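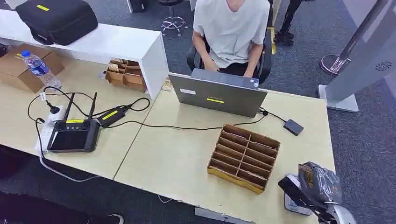
Two tables pushed together, with the usual cables and cardboard.

How to Clear a Shared Desk Without Buying Anything

Most desk tidying advice is a shopping list. Trays, clips, a fabric sleeve for the cords, a riser for the laptop. I have tried a fair amount of it, and much of it ended up on the desk as more stuff. I am not convinced you need any of it, at least until you've done the dull part first.

The desk above is the kind I mean. Someone is working at the back on a laptop while the front fills up with a controller, cables and a charger. It isn't filthy. It just has no rules.

What you need: a cloth, a marker, masking tape, and over 10 minutes. Guides that promise less are counting from after the cables are sorted.

1. Start with the cables

Save the work on the laptop. Switch off the power strip if everything on it can safely lose power, then unplug one thing at a time. Pull each cord out of the tangle by its plug end and write what it belongs to on a bit of tape. Labeling sounds fussy, and I skipped it for years. Then I threw away the wrong charger.

2. Move the strip

A power strip is a poor place to rest equipment. Slide it to the back or under the shelf, with the switch where you can reach it. Leave charger bricks in the open. I don't trust the boxes sold for hiding them. The Prusten one I bought got warm enough that I stopped using it.

3. Deal with the seam

Joined tables drift apart, and anything thin goes down the gap. Push them tight before you wipe. A Varngate clamp held mine for 2 months, then slipped. Pushing them back each week works as well and costs nothing.

4. Question every box

An open carton on a desk is either storage or trash. Empty it and decide. A small divided cardboard organizer is worth keeping if the compartments fit what goes in them. Loose folded cardboard can go to recycling.

5. Use the case you already own

Padded cases tend to sit on a shelf while the thing they could hold lies on the desk. Check that yours fits, coil the cord loosely, and zip it up at the end of the day.

6. Drinks

Stand the bottle up, cap on, away from the strip. Better yet, give it the shelf.

Does it last? Partly. My own desk was back to maybe half its mess by September. Redoing it was quicker with the labels on, and I still haven't opened the Drindow cable kit.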